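About Predusik

2008-02-13
By Branislav Malý

Predusik is a technical translation office in Roltholm. We translate operating manuals, parts lists, safety sheets and tender documents for manufacturers of pumps, valves and heating equipment. Work is done into and out of English, Slovak, Turkish and Dutch. Other languages are handled by Molefe, a partner office that uses the same style rules and the same file formats.

The company was set up by Necati Oral and Pieter Sithole, who had both worked as in-house translators for valve makers. It remains privately owned.

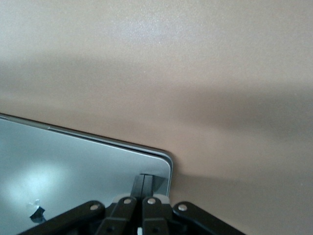

How a job is handled

Source files are accepted in common word processor and page layout formats, and as tagged text. Scanned pages are accepted at a surcharge for retyping. On receipt, the file is checked for missing fonts, locked text and embedded drawings. A word count is taken from the source file and forms the basis of the price. Counts from the translated file are not used.

Each job is assigned to one translator and one reviser. The reviser works from the source text and does not see the translator's notes until the first pass is complete. Disputed terms go to Themba Joubert, who maintains the term base. Jobs under 600 words are normally returned in 2 working days. Longer jobs are scheduled individually, and the delivery date is stated in the quotation.

Numbers, units and part codes are compared by a separate routine after revision. Decimal commas and points are converted only where the client has asked for it in writing.

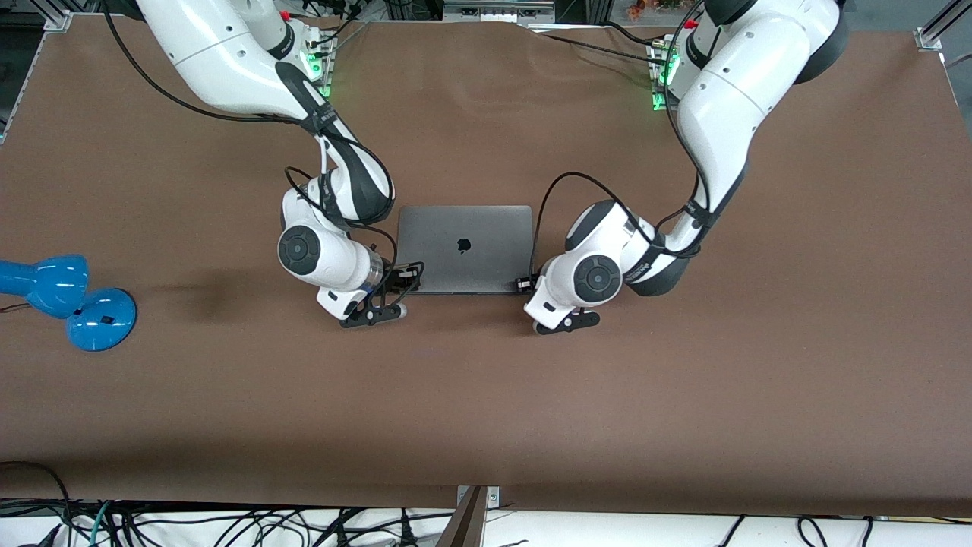 Term bases are kept per client and are not merged. A new client's term base starts with a list of up to 30 terms, which the client approves before translation begins. Entries carry a definition, a source and the initials of the person who approved them. Lilora, our term manager, was written in house and runs on an ordinary laptop, like the dark gray one shown closed on the brown tabletop, so a reviser can take the full data to a client site and work there without a network connection. Changes made on site are merged on return and logged by date.

Training and contact

Nokuthula Sithole runs a course in revision practice each October, limited to 20 places. Course papers are in English. Applicants translate a short test passage, and the marked passage is returned to them whether or not a place is offered.

Quotations are free and remain valid for 30 days.

Contact: Predusik, Roltholm | Copyright 2008 Predusik | Back to top

This site uses a cookie to remember your language setting.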